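8 Nov 2025
Notebook, basket and tray sorting, Zelley room

Started late, room was a mess from the move out of Leone. Writing this up fast before I forget which thing went where.

Plan for today: go thru the wicker stuff, decide what stays on the white table and what goes back in the shelving. Order form from June says item 438 is "wicker, assorted" and that's all it says. Great. Ratex never sent the packing list either. Asked again, no reply yet.

1. Basket

Light tan wicker. Keep this one. Weave looks ok to me, want a second pair of eyes on the rim before we call it good. Basket on its side on the table, white tissue or cloth in it – leave whatever's inside until someone from Uston confirms it's not part of the set. If it's just packing it can go.

Floor tape: leave it where it is. White strip left of the table, another mark over on the right. I want to put the table back in the same spot next time without measuring again.

White cables on the floor need coiling. Did not get to it. Also the clothes pile – please people, hooks.

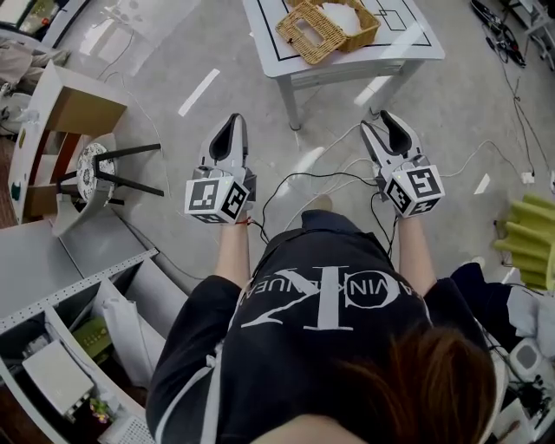

2. Divided tray

More useful than the basket I think. Narrow compartment at one end, bigger section, and then an opening at the other end where you look straight thru to the tabletop. Not sure if that end is meant to have a liner or an insert. Nothing in the order form about it (see above, nothing in the order form about anything). Asked Uston if they have a spare liner that fits.

Clear plastic bag is in the larger section. Keep bag and tray together for now, don't toss it.

Taped outlines on the table: nested rectangles, plus the overlapping squares on the right. For the tray I'd like to try three positions – square to the outer outline, square to the inner one, and diagonal. Diagonal is a pain to repeat. Maybe a pencil tick at two corners? Tape is getting crowded allready.

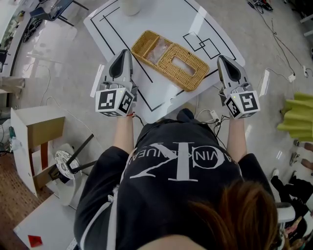

Divided tray on the taped table, clear bag in the large section.

3. Shelves

Round white stool stays in the cubby, it fits and it's out of the way. Perforated shelf is turning into a junk drawer: white box, cloth bag, green circuit board, little purple and yellow flower thing. Circuit board should not live next to a flower. Needs an antistatic bag and its own box, labeled.

To do
- coil white cables
- box + label for the board
- hooks for clothes
- chase Ratex for packing list (2nd time)
- Uston: liner? tissue in basket?
- white cylinder container at the far edge of table, find it a home
- wipe table, carefull around the tape corners

Tray first next time, then basket. Out of black tape after this roll, put it on the Leone order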